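About Ondholm

Ondholm tests two-arm handling cells before they go into service. We work for firms that build the cells and for firms that buy them, and we write up what fails. Our office and test room are in Prastmont. We do not sell robots or parts.

The company started with one fault. A cell at the Hosoda packing line dropped a part in November, and the log showed a normal cycle. The left gripper had reported a closed grip on nothing. The controller accepted the signal and the right arm moved in. Nobody was inside the guard. The line was down for 6 hours, and the builder asked us to find the cause. It was a cable worn through at the wrist.

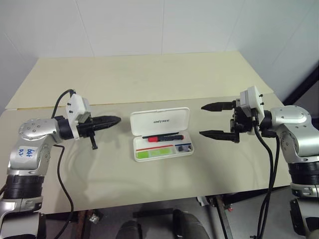 Cable faults still make up the largest share of our work. We have logged 142 of them to date, and over 200 faults of all kinds. An external cable has to follow every move of the wrist without pulling tight or catching. Where it arcs up from the gripper mount, loops back over the arm and drops past the front edge of the table, we check each of those points separately. We repeat the check at full reach and with the fingers open and closed.

Each report lists the fault, the conditions that produce it, and the stop behavior of both arms. A cell that fails to stop is reported to the client the same day. Retests are done under the Odmont procedure, 5 runs per fault, with no change of settings between runs.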